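Skondurex Bench Cell Safety and Handling Kit

Product code: SK-821
Supplied by: Runlow
Suitable for: table-top robot arms with a two-finger gripper, used in labs, colleges and small workshops

Overview

The Skondurex kit is a set of fittings and printed procedures for people who run a small arm at a bench and need to show that it is run properly. It covers the work surface, the stop circuit, the speed settings and the daily record. It does not include the arm or the gripper.

The kit was put together for sites where several people share one cell. In that sort of place the arm itself is rarely the problem. Settings get changed for one job and left that way, the stop button ends up behind a monitor, and the next person starts work without knowing either.

What is in the box

Matt white bench panel and white side panels, with fixings
Stop button on a 2 m lead, with clamp
Key switch for set-up and run modes
Finger force gauge, reading up to 200 N
Wall card with the bench rules
Log book, 100 pages
Risk assessment form, blank, with one filled in for reference

Bench rules

The wall card carries the following rules. They may be added to but should not be shortened.

Only the parts needed for the job go on the bench. Tools, cups and phones stay off it.
The stop button is clamped within reach of the person running the cell, on the side away from the arm.
Hands stay outside the panels while the key is in the run position.
Finger force is checked with the gauge at the start of each shift and after any change of fingertips.
Anyone who changes a speed or force limit writes the old and new values in the log and signs for them.
After a stop, the person who pressed the button is the one who clears it.

Handling light and springy parts

Soft parts need their own entry in the risk assessment. A coil or a thin plastic sleeve will not hurt anyone if it is dropped, but it can catch on a fingertip, stretch, and come free some distance from where it was picked up. Set the closing force for the weakest part in the batch and keep the lift slow until the part is clear of the surface.

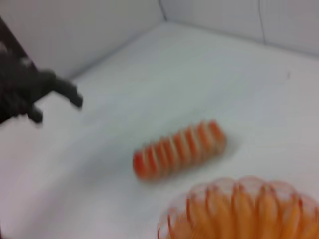

Parts that can be either closed up or spread out should be assessed in both states. The grip that suits one will often mark or tangle the other. Write down the opening width and the approach angle for each, and keep the two programs under separate names. Yareli Tlapale, who wrote the handling notes in the kit, also advises wiping the panel between batches, as grit on a white surface can be picked up by a vision system as a part.

Wrist cameras

Where a camera is fitted at the wrist, the cable must be tied at both ends and checked through the full range of the joint. A wrist camera is not a safety device and must not be used to decide whether a person is in the cell. Pictures taken while the arm is moving may be blurred, so inspection shots should be taken after it has come to rest.

Fitting

Fitting takes nearly 2 hours with two people. The side panels go up first and the bench panel is then pushed back to meet them. Leave the film on until the screws are in. The stop circuit must be connected by a competent person and tested with the arm at low speed before the key switch is handed over.

Standards

The forms follow the usual order of a machinery risk assessment: limits of the machine, hazards, risk, measures, what remains. Buying the kit does not make a cell compliant. The assessment has to be done for the actual arm, the actual gripper and the actual parts, and done again if any of them changes.

Spares and related items

Replacement bench panel (Zamudio finish, matt white)
Log book refill
Lidevlow fingertip covers, soft, pair
Extra keys, supplied only against the number stamped on the switch

Orders and questions

Technical questions go to Cirilo Robles at Runlow. For training on the log book and forms, ask for Valentyna Nazarenko. Orders placed before noon are packed the same day. Please give the make of arm when ordering, as the plug on the stop lead differs.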